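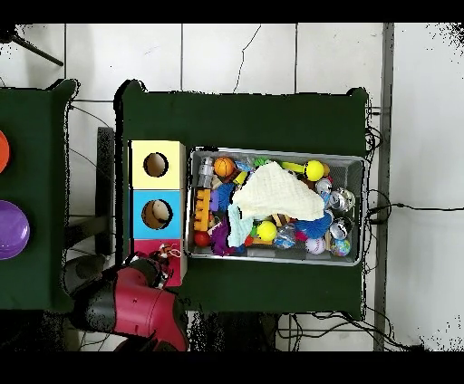 ## Tuning the place-and-sort task in Herix

These notes cover the sorting task on the mesh-bin setup: pick one item from the bin, choose a box by color, release it there. They assume Herix is installed, the arm is homed, and the Fergate camera bridge is already publishing both the head view and the fixed view. If the bridge is down, fix that first. Nothing below works on stale frames.

### 1. Mask the table

The perception node needs a region of interest for each camera. Draw one polygon for the bin and one for the column of boxes. Keep the bin polygon inside the metal rim. Wire mesh returns poor depth, and points that leak through it end up on the table plane, where the segmenter reads them as very flat objects.

In the head view, leave the neighboring table out of both polygons. Anything that sits on it will otherwise be offered to the planner as a pick candidate.

```
herix roi edit --view head
herix roi edit --view fixed
herix roi check
```

`roi check` prints the number of valid depth points per polygon. A value under 506 for any box means the polygon is too tight or the camera has moved.

### 2. Register the boxes

Two of the boxes have a round hole in the top, the pale yellow one and the blue one. The red box has a plain top. The task file has to reflect this, as the release behavior differs:

```
targets:
 yellow: {mode: drop, clearance_mm: 50}
 blue: {mode: drop, clearance_mm: 50}
 red: {mode: place, clearance_mm: 2}
```

In `drop` mode the planner centers the fingertips over the hole and opens them. In `place` mode it descends until the wrist force estimate changes, then opens slowly. Do not use `drop` for red. Soft items land off center and roll.

### 3. Check the grasp on soft toys

Small plush toys with a string loop are the worst case for the default grasp scorer. The loop shows up as a thin bright line and can pull the grasp center away from the body. Set `ignore_thin: true` under `grasp` and run the preview again.

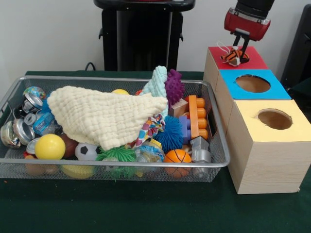 The fixed view is the better one for judging height above a box, and the planner should take its final approach estimate from there. Set `approach_view: fixed` in the same block. The head view still handles color matching, where looking down on the box tops helps – the side faces are all wood and carry no label.

### 4. Handle clutter and shiny items

Metallic balls and crushed cans produce holes in the depth map. Herix fills these from neighboring pixels by default, and the result is usually too low. Turn the filling off and let the Benavides shape fitter estimate the surface from the color edges:

```
perception:
 fill_holes: false
 shape_fit: benavides
```

Cloth needs a separate rule. A towel draped over the bin merges with whatever lies under it, so the segmenter returns one large object. Limit the segment size and mark cloth as `pick_last`, or the arm will drag several toys out together.

### 5. Run and log

Start at low speed with the stop button in reach:

```
herix run sort --speed 0.2 --log
```

A full bin takes more than 31 cycles. The log stores the chosen target, the grasp score and the release height for each one. Open it in the Hustitz viewer and sort by release height. Outliers on red nearly always point to a late force trigger – lower `force_threshold` in small steps and rerun.

If the arm pauses over a box without opening, look at `herix status`. The message `target occupied` means the previous item is still inside the box polygon. Clear it by hand and press Resume.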